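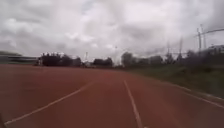
Is it all right if I can't run more than a minute without stopping? One reader asked me that after I first mentioned I was looking for people, and added that she'd only be held up by embarrassment. Yes, it's all right! You are exactly who I'm after, so please read on.

I'm putting together a beginners' running group called Vitness, and I need people to try out the plan with me before it opens properly in April. I wrote it at my kitchen table over the winter, I've tested it on myself (and my bad knee), and now I want to know what happens when other people have a go.

What you'd be doing

Three sessions a week for seven weeks. One with me, two on your own wherever you like — the park, the canal path, round and round the block if that's what you've got. You'd also fill in a short diary after each run. I mean short: how far, how it felt, anything that hurt. Spelling doesn't matter.

The longest run in the first week is 800 metres, with as much walking in it as you want. It does go up after that, but slowly.

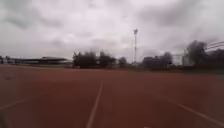
Who I'm looking for

Adults who don't run at the moment, or who used to and stopped years ago. I'd love a real mix of ages. If you've got a heart condition or you've had surgery lately, have a word with your doctor before you write to me. Club runners, I'm sorry, you're too good for this one (but do tell your sister).

You'll need trainers that fit and something you don't mind sweating in. Please don't go out and buy a watch.

What you get

The plan is free, and so is your first term with Vitness if you decide to stay on. I can't pay you, but I can cover bus fares for the group session, so keep your tickets.

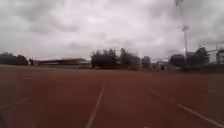

Pacing is the thing I most want to get right, and it's where nearly all my own early runs went wrong. I used to set off like I was late for a train and then have to sit on a wall. We'll spend a lot of the group time on going slower than you think you should, chatting as we go. Keeping to a lane helps me with that, as I just look at the white line and stop fretting about how far is left. Some of you will hate it and want hedges and dogs to look at, and that's useful to know too, so put it in the diary.

To join in, send me a message through the Vitness contact page with your name, your age and the evenings you can manage. Let me know about any old injuries as well. I'll write back to everybody, though it may take me a few days.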